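Two grippers, one open house: my afternoon at Skavville

I'd been meaning to get out to the Skavville open house for a couple of years, and this August I finally did it. I build small picking cells for a living (boring ones, mostly for people who pack cosmetics), so a whole building full of grippers I could put my hands on sounded like a pretty good day out.

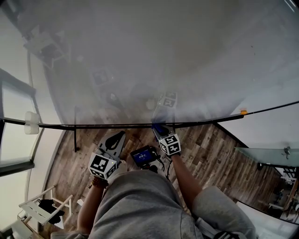 My main reason for going was the hand-held stuff. We've been arguing at work over whether to buy a pair of hand-held grippers to record tasks with before we commit to an arm, and every data sheet I read makes them all sound the same. They aren't the same. Some feel like a decent pair of kitchen tongs and some feel like holding a hair dryer by the wrong end, and you don't get that from a PDF.

Anyway, I got there at 10:15, which was late enough that the good pastries were gone. You sign in, you get a sticker, and then you can more or less wander. The place used to be a furniture showroom and it still has that layout, with little rooms opening off bigger rooms, so I walked past the coffee twice before I found it.

The first hour I spent with Laurențiu Pîrvu, who runs the gripper workshop there and has the patience of a saint. He had me do the same job over and over: pick up a folded dish towel, set it in a tray, pick up a plastic cup, set it next to the towel. Then swap to another pair and do it all again. Fifteen rounds with each pair! By the third pair I was starting to talk to the towel.

The Pudia pair was the one I'd expected to love. It's very light, and the trigger travel is short, so small things are quick. But the short travel works against you with anything soft. I kept squashing the cup, letting go, squashing it again. Laurențiu told me to slow down and think about the last bit of the squeeze only, and that helped some, but I never got comfortable with it.

The Eteck pair is heavier and I could feel it in my forearms before we were halfway through. On the other hand (sorry) the fingers open wide and close evenly, and I didn't drop the towel once. The grip angle is better too. With the Pudia I had to cock my wrist up to get the fingertips level with the table, and with the Eteck it just sort of hung there at the right angle on its own. If you're going to do this for a whole shift, I'd want to know more about that wrist thing than about any number on the box.

I asked about tracking, because that's where we've been burned before. We had a setup at work that lost its position every time somebody walked between the camera and the bench. The advice I got was pretty plain: keep your markers clean, keep them facing the camera, and watch what the window is doing. Sunlight coming in low will wreck a recording that looked perfect at noon. They lost a good chunk of one spring that way, apparently, and ended up redoing the lot. I wrote "BLINDS" in my notebook and underlined it.

After lunch (chicken wrap, fine, a bit dry) I went over to the arm room. This was the busiest part of the building and I had to wait for a turn. They had a Yousafzai arm set up with a parallel gripper on it, moving 800 gram bags of rice from one bin to another, and you could switch between two controllers and watch what changed. With the older one it came in fast and braked hard right above the bag. With the newer one it eased in, and the bags stopped sagging out of the fingers on the way over. Same arm, same gripper! I stood there for ages. A guy beside me who does palletizing wasn't impressed, he said his customers would only see that it was slower, and he has a point. It took 6 seconds a bag on the gentle setting and my boss would have opinions about that.

I also got a go at the wrist camera comparison, though I have less to say about it. They had a wide lens and a narrow one and you picked screws out of a dish looking only at the monitor. I was terrible with both. The wide one made me feel a little seasick, but I could tell where the dish was. With the narrow one I could read the head of every screw and had no idea where I was. If I had to choose today I'd go wide and live with it.

Prices, for those of you who always ask. The Eteck pair was listed at $1,188 with the charging dock, and the fingertips come separately, which I find a bit cheeky. They wear out, so budget for spares. I didn't get a firm number on the Pudia. The sheet had it crossed out and someone had written "ask" next to it, and when I asked, I got an email address.

A few practical things if you're planning to go next time. Parking is behind the building and the sign for it is tiny. Wear something loose, you'll be sitting in odd positions and reaching around. Bring your own part to pick up if you have one that gives you trouble - a woman in my group brought a bag of bike inner tubes and that was easily the most useful twenty minutes of the day. I wish I'd thought to bring our lip balm caps, which have defeated every finger we've ever owned.

I left at 4:30 with sore forearms and a tote bag. We're going to ask for the Eteck pair on loan first and try it on the caps, and Laurențiu has promised to send me the drawing for the softer fingertips so I can cast a few of my own. If anyone already has a mold for those, drop me a line, I'd rather borrow one than make one.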